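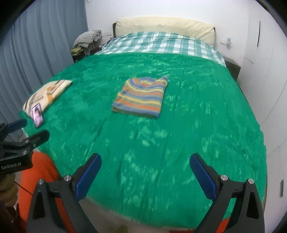

Care & Use > Bedding

Section 2: Setting Up Your Flunby Heated Underblanket

Welcome to the warm side of winter! Your Flunby goes under the sheet, so you can keep whatever bedding you already love on top — plaid, plush, Grandma's quilt, all fine. Set-up is quick, and the first evening is a real treat.

Before you start

Read the safety sheet packed with the controller. Do not use the Flunby with an infant or with anyone who can't feel heat well.

1. Strip the bed down to the bare mattress.

2. Lay the underblanket flat with the cord socket at the foot end. The word FLUNBY should face up.

3. Pull the elastic straps under the corners of the mattress. Smooth out every fold with your hands.

CAUTION: Never switch on an underblanket that is folded, bunched or tucked.

4. Push the controller plug into the socket until it clicks.

5. Put your sheet on, then your top covers.

6. Turn the dial to 7 and leave it for the first warm-up. Go make some cocoa! Turn it down to 2 or lower before you get in.

NOTE: The Lulirari controller shuts itself off overnight. If the light blinks, unplug it, check both ends of the cord and start again from step 4.

Top covers and knits

Plush and knitted throws hold heat beautifully, and you may find you want a lower setting than you expected. (We love this part. Try a few combinations!) Keep heavy piles of bedding off the heated area, and shake knits out before you spread them.

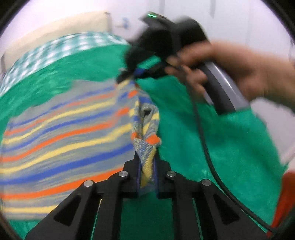 Fig. 2-2. Striped knit cloth, gathered.

Washing

Unplug the controller and take it off first. Machine wash cool on gentle, with a spin of no more than 700 rpm. Line dry only — no dryer, no iron, no pins through the wires.

Search this manual Go

Related sections
Section 3: Controller Settings
Section 4: Summer Storage
Szczepańska Wool Topper: Fitting Guide
Prollcombe Mattress Pad: Care Sheet

Last updated: December 2007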